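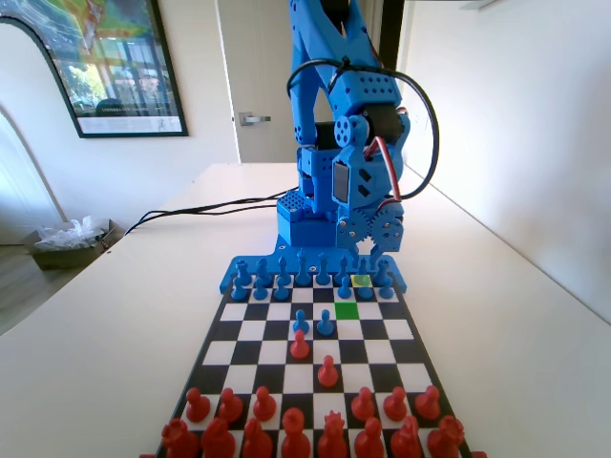

Kitberg chess arm and board, opening moves.

Kitberg chess arm: second progress report to Clirnevico
Review period ending November
Prepared by Szabolcs Hajdu, Wonport Learning Workshop

Where we are

The review is on schedule and within the money you gave us. We have built the kit, run it through a set of games and started on the teaching material. I can't yet recommend that you pay for more of them. The arm works often enough to make a good demonstration, and I think the supplier's case rests too heavily on that.

Our first report covered ordering, delivery and the parts check. This one covers assembly, play and running costs. The questions you sent us in the summer are answered where we have an answer.

Assembly

Kitberg's leaflet says a group of teenagers can put the arm together in an afternoon. Sándor Oláh, our technician, has built a good many printed kits and he needed 17 hours, spread over the evenings of two weeks. Some of that was our own fault, as we fitted the base gears before reading the page on centering the servos and had to take them off again. Most of it was the instructions. The drawings show an earlier version of the upper arm, and the wiring page refers to colors that don't match the wires in the bag.

The printed parts themselves are decent. The perforated panels keep the upper segment light and nothing has cracked. The gears ran stiff until Sándor cleaned up the teeth with a small file, a job the instructions don't mention. The screws go straight into plastic, and I would expect the holes to wear if the kit is taken apart and rebuilt by one class after another. The supplier says this is not a problem. We asked what that was based on and have had no reply.

Play

We have completed 40 games against people of mixed ability. A game counted as clean if no one had to touch a piece on the arm's behalf from the first move to the last. Fewer than half were clean. The usual trouble is a piece set down off center, which then gets nudged when the arm comes back for its neighbor. Pawns are the most forgiving. Captures are the worst, and castling is slow enough that younger players start talking among themselves.

The far corners from the robot's side gave us more misses than the squares close to the base. We re-ran the calibration each time we moved the table, and it helped for a while. Kitberg calls the calibration "one-time" in its sales material. That has not been our experience, and I would ask them to take the phrase out.

The chess program is perfectly good, as it should be, given that free ones have been good for years. Please keep this in mind when you read the supplier's remarks about "intelligent play." The part you would be paying for is the moving of pieces, and that is the part that lets it down.

We have a smaller complaint about the green highlighting of squares. Players kept asking us what the two different greens meant, and the manual doesn't say. A line of text would fix it.

Setup and space

The arm bolts to a flat plate that goes under the edge of the board, which keeps the two lined up reasonably well. The cables are another matter. They run out behind the base and across the table, and in a classroom someone will catch a sleeve on them. We have asked for a cable guide to be included as standard. The loop down the side of the arm needs watching too, as it has to have enough slack for the full reach without brushing the pieces.

Anyone planning to use this in a school should count on a table that stays put. Packing it away after each session meant calibrating again at the next one, and that ate up time the students should have had.

Claims we could not check

Kitberg says the servos are good for 1,000 games. We have not run anything like that number and can't within this grant. Nor have we seen test results from them. One joint already makes more noise than it did at the start, though it still reaches its positions.

They also say that working with the arm improves students' interest in engineering. Our Sunday group liked it. They also liked the soldering session and the broken printer they were allowed to strip. I would not put any figure on it, and I'd be wary of anyone who did.

Spending

Parts and printing are as budgeted. Sándor's time is over, for the reasons given above, and I have covered the difference from the travel line with your office's agreement. Replacement servos are not included in the kit price. If you compare Kitberg with other offers, please add a spare set to the total.

Next period

Sándor will rebuild the arm from scratch using the revised instructions, if they arrive. If they don't, he will use the old ones and we will report on those. We will then hand the kit to a teacher who has not seen it before and stay out of the room. I would like that result before anyone talks about a larger order, and I have told the supplier so.

We still need your decision on whether the review should include a second kit, so that we can tell a design fault from a bad unit. Until we have one, please read the results on play as applying to our arm only.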